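The Softest Aisle

309 shares | 19 comments

There is a stretch of the Okness supermarket, between the cat litter and the birthday candles, where adults go to stand very still. I have watched them do it. A man in a good coat holds a pack of paper towels in each hand, reading the backs with the attention most of us save for a mortgage. One pack promises 45 sheets that are stronger. The other promises fewer sheets that are bigger. He puts both down and buys a sponge.

I sympathize. I went to school for a long time and I can't tell you whether a double roll is twice a single roll or twice some earlier roll that has since been taken off the market. My kitchen currently holds a package of mega rolls, which are slightly smaller than the rolls my mother bought, and those were called rolls.

Bernice Gyamfi spent 19 years buying paper goods for grocery chains and now advises smaller mills on how to get their products onto shelves. I asked her over lunch in Clonbridge what the word "mega" means.

"It means the meeting ran long," she said, and took another napkin.

Gyamfi believes in sheet area and very little else. Multiply the length of a sheet by its width, multiply that by the number of sheets, and divide the price by what you get. The numbers are usually printed on the pack somewhere near the fold, in type suited to a younger person. Ply matters too, she allows, though less than people think. Two good plies will outwork three thin ones, and a towel that costs a little more but gets used one sheet at a time will be cheaper by the end of the month than the bargain you unspool like a magician's scarf.
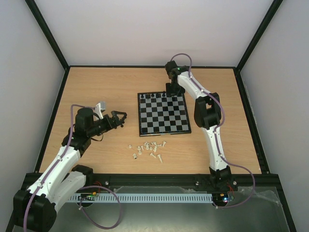

Two robot arms and a chessboard on a wooden tabletop.

Then there is softness, where the trade gets poetic. I spent an afternoon with the packaging in my own bathroom cabinet and found references to clouds, petals, a kitten and something called "cashmere feeling," which I take to be the emotion a goat has. Gyamfi tells me that softness comes down to the fibers, how they are dried and creped, and whether anyone has added lotion. Short fibers give you the velvety surface. Long ones keep your finger from going through it. Every mill in the world is bargaining between the two, and the kitten has no vote.

The small brands are having a go at plain speaking. Edet, which Gyamfi likes, puts the sheet size on the front in numbers you can read from the cart. Skurkine has gone further and sells its tissues in a gray box with no picture at all, for which it charges extra. I bought a box. It looked so serious on the nightstand that I felt I should have a better class of cold.

I also ran a test at home, with a measured spoonful of coffee and one sheet each of four towels. The cheapest one spread the coffee around in an interested way. The most expensive soaked it up and left a bit of lint behind as a receipt. The two in the middle were so close that I made my husband judge, and he asked whether we could have the counter back before dinner.

Gyamfi's own cabinet, when I finally asked, contains a store brand she has bought since January. It has 196 sheets to the roll and an ugly drawing of a leaf on the wrapper. She picked it with her arithmetic, she said, and then admitted that it had also been at eye level.

I went back to Okness that evening with a calculator. The man in the good coat wasn't there, but a woman with two toddlers was, and she took the nearest pack without breaking stride. I checked the label after she left. By sheet area, it was the best deal on the shelf.

19 comments | Share this story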